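Gripper Trial FAQ
Clindthorpe test floor. Last updated 1/19/20

What are you comparing?
We are trying out 2 grippers on the same arm. One is the two-fingered gripper the arm shipped with. The other is the Stitalus, a wider design with softer pads. The controller stays the same for both.

How long is the trial?
It started in October and ends when each gripper has logged 1,000 grasps. We run every object type 300 times first, then fill the remainder with mixed layouts.

What objects do you use?
Everyday things from a store - bottles, small bowls, combs and the like. Shapes matter more to us than weight at this stage. Thin objects lying flat are the hardest group, and they get their own column in the results.

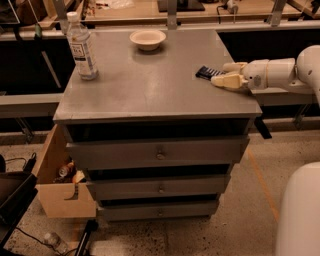 Flat objects are approached from the side, with the fingers low and nearly level with the surface. If the fingers push the object instead of closing on it, we log a slip and reset by hand. A slip still counts as a grasp attempt.

Do you test drawers too?
Yes. Round knobs are on the list, and so is picking small items out of an open drawer. Drawer runs are scored apart from tabletop runs.

Which camera do you use?
The head camera only. We tried adding a wrist camera from Zarei, but the cable limited how far the wrist could turn. It may come back with a shorter mount.

Can I send in my own gripper?
Yes, if it fits the standard wrist flange and comes with a working driver. Write to the Drirkmont project desk before you ship anything. Return shipping is paid by the sender.

Will the raw logs be released?
The grasp logs will be, once both grippers are finished. Video is kept on site and can be viewed by appointment.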